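工作记录 2022年3月16日，星期三
记录：沈晓燕（Xiaoyan Shen）
在场：蒋俊豪（Junhao Jiang），Benoît Le Goff 下午到

主题：旧塔式机，散热器拆除与CPU更换前检查

接着上次没做完的部分。这台机器从 Jaramillo 那批退役设备里来，登记编号 3564，机箱、电源、主板都是原配，显卡是后加的。送来时的故障描述只有一句：开机后几分钟自动关机，风扇全速。上次清灰后重测，现象不变，判断为导热界面失效或散热器底座压力不均，决定拆到CPU为止。

准备
断电，拔电源线，按住开机键放掉残余电荷。机箱侧放在铝型材台面上，侧板取下后另放。腕带接台面接地点，先用万用表量了一遍通断，上周有人反映鳄鱼夹松，今天量下来正常。螺丝分格放进磁性盘，散热器螺丝单独一格，长度与主板固定螺丝不同，混了很麻烦。

散热器
四颗带弹簧的固定螺丝，按对角顺序每次松半圈。其中一颗明显比其他三颗松，靠手指就能转动，和压力不均的判断相符。硅脂已经干硬，直接往上提有把CPU带起来的风险，先左右小幅扭转，感到松脱后再提。俊豪建议下次先上电预热 5 分钟再拆，我同意，但这台会自己关机，今天没有这样做。

散热器底座上的旧硅脂分布偏向一侧，另一侧几乎只有一圈边缘痕迹。底座用刀口尺透光检查，没看出明显翘曲。底座暂时不研磨，问题更像出在螺丝上。

清洁
异丙醇加无尘布，先擦外围再擦中心，每擦一次换一面。CPU顶盖擦了三遍，第四遍布上不再带灰色。压框边缘的残留用塑料刮片处理，不用金属镊子。插座周围的小元件多，刮片只能顺着压框方向走，不要横推。

目视检查
1. 电容：内存插槽附近的一组小圆柱电容，逐个侧光看过，顶部未见鼓起，根部未见漏液痕迹。
2. 内存：不拔，保持原位。等CPU更换完成后再做单条测试，避免一次改动多个变量。
3. 显卡：不拔。风扇轴承有轻微旷量，记下，不在本次范围内。
4. 线束：光驱架下面的数据线和电源线斜着横在机箱中间，会挡住从前往后的风道。蓝色SATA线弯成一个大圈，长度富余太多，复装时换短线，或者沿硬盘架一侧固定。
5. 硬盘：蓝色塑料导轨卡扣完好，未拆。
6. 供电：主板供电插头插接牢固，端子没有变色。电源标签上的参数已抄到设备卡，不在这里重复。

测量
复位前用台式电源单独给散热器风扇供电，转速正常，声音均匀，风扇可以继续用。弹簧自由长度四根都量了，松的那根略短，差值超过我们平时接受的范围。Benoît 认为弹簧疲劳只是一部分原因，底板螺柱的牙可能也有磨损，需要把主板取出来才能看背面。今天不取，排到下次。

备件
弹簧和螺丝组向 Cirwood 询价，报价 195 一套，对方没有现货。Ideck 有通用扣具，孔距要先核对，不能直接下单。Dineo Chauke 说库房还有一套去年12月拆下来的同型号散热器，底座有划痕，可以先借来做对比：如果换上以后温度正常，就可以确认问题在扣具。硅脂用 Stilletti 那支，剩余量够两次。

下次步骤
取主板前先拔显卡，拍下前面板插针的位置再拔线。检查背面底板和四根螺柱。装借用散热器，硅脂用中心单点法，螺丝按对角顺序分三轮拧到底。上电后先进固件界面看温度读数，空载观察 200 秒，读数稳定再进系统加负载。若仍然关机，下一个怀疑对象是电源，用已知正常的电源替换测试，主板最后考虑。

Francine Bouchard 问这台修不修得值。按工时算不划算，但那台老的信号采集卡只认这一代主板，目前没有替代，先按能修处理。如果底板螺柱也要换，再找她重新核一次。

收工状态：散热器已取下，装防静电袋，和螺丝盘一起放在三号架下层。CPU留在插座内，压框未打开。收工前机箱上盖防尘布，不要在上面放东西。 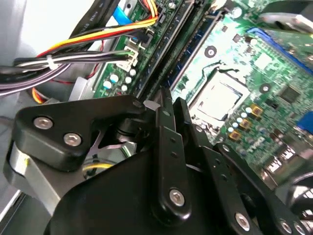
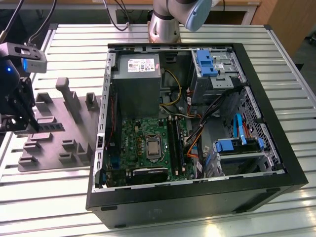 图1、图2：机箱打开后的主板，CPU在插座位置，散热器已拆下。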